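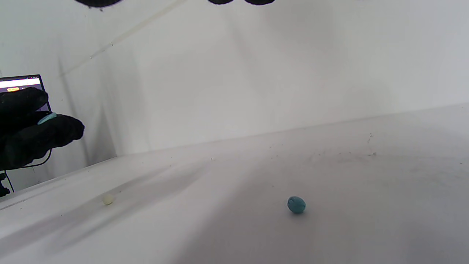
Small squashy things are a brilliant subject for your first set of hand demonstrations. They're cheap, they fit on any table, and fingers have to do something interesting every time. I've been recording clay work for our Zomow model since November, and this is how I go about a session.

Start with the table. Wipe it down, then keep it to the pieces you need for that task and nothing else. I like a plain white surface because the colours stand out so well (teal and cream are my favourites), and the model has less clutter to get hung up on.

Next, strap in. Gloves first, then a controller on the back of each hand, then the wrist straps – snug, but you should still be able to make a fist. 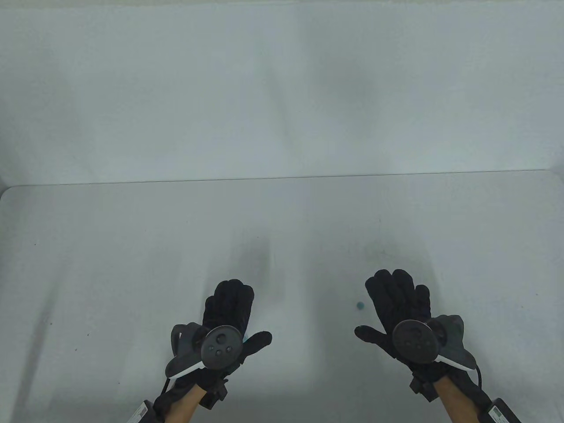

Hold both hands flat, palms down, for a count of eight before you touch anything. You'll want that still bit at the start of every take when you come to line up the hand tracking with the video!

Now do the task at the speed you'd do it at home. Pick up a piece, pinch it, press it, put it down, and keep your fingers where the head camera can see them if you can.
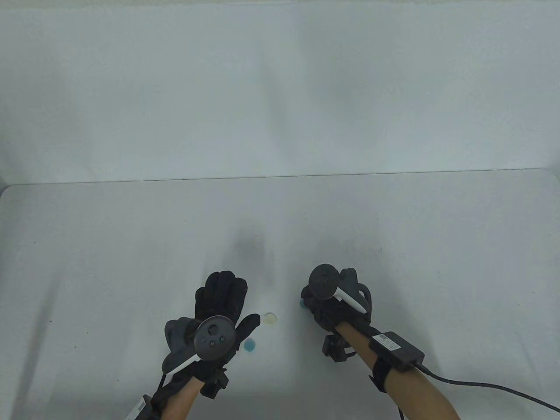
Left hand open, right hand curled, discs in between.

Vary things as you go. Swap which hand leads, move the starting spots, change the order of the colours. Zerrin Tuncer and I did 226 takes before we noticed that we always began with the same hand, and the model had learned exactly that – oh dear.

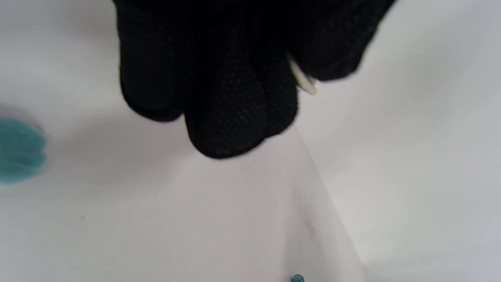
Keep your fumbles too, as long as you carry on and finish the job. I tag those "recovered" and bin only the takes where tracking drops out. Aim for 600 good ones before you train, and stop for a tea when your wrists start to ache.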